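Handout 3: House rules for recording with the hand-held gripper
Course notes, Yogesh Lodhi

Good practice starts well before you close the fingers on anything, and I hope you'll come to enjoy this part as much as I do!

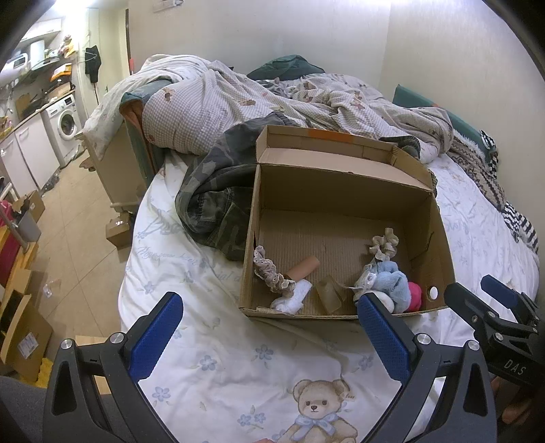 A rule only helps if two people would follow it the same way. "Grip carefully" fails that test. "Approach, pause, close, lift" passes it, and it's lovely to see how much steadier a set of recordings becomes once everyone works to it.

Before each session
Wipe the finger pads and check the bolts by hand.
Write down the task in one plain sentence.
Keep your free hand well away from the objects.

During the session
One pick per recording. If you drop something, let the recording run – a dropped cup is useful data, so mark it as a drop and carry on.
Soft things (towels, cloths, thin bags) need a slower close than hard ones.
Stop after 90 minutes. Tired wrists make jerky paths.

Afterwards
Label on the same day. Jahangir Siddiqui checks 59 recordings from every batch of 500, and he does send them back!

For next time, read the Umine notes on labelling and bring one rule you would reword.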